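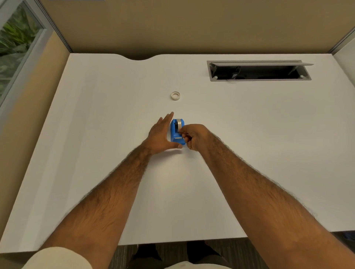 Zenberg office, second floor
Minutes of the workstation and supplies meeting, January
Start 2:00 p.m.

1. Previous minutes
Accepted without changes.

2. Tape dispensers
The blue plastic desk dispensers are to stay in use. Users report that the unit slides when tape is pulled with one hand; holding the side with the free hand works but is slow at the packing desks. Hirex quoted for a heavier model with a weighted base. Decision: order 2 for the packing desks only and review after 60 days. Blades on the existing units to be checked for adhesive buildup and wiped down.

3. Tape stock
Loose rolls are being left on desks after refills. Spare rolls go back to the supply cabinet. Clear tape and white tape to be kept on separate shelves. Barrera to remain the supplier. Annual tape budget set at $460, unchanged.

4. Cable openings
Lids on the gray desk grommets are often left up. Lids to be closed when no cable is being moved. Power adapters must not hang by their cords inside the opening. Senon to supply a price for under-desk trays. Loose grommet screws to be reported to facilities.

5. Desk surfaces
White tops mark easily. Labels and tape are not to be stuck directly to the surface. Residue to be removed with the mild cleaner from the supply cabinet, no scrapers. Notes may be pinned to the tan partitions.

6. Other business
Request for a second label printer deferred until the Senon price is received.

Meeting closed 2:40 p.m.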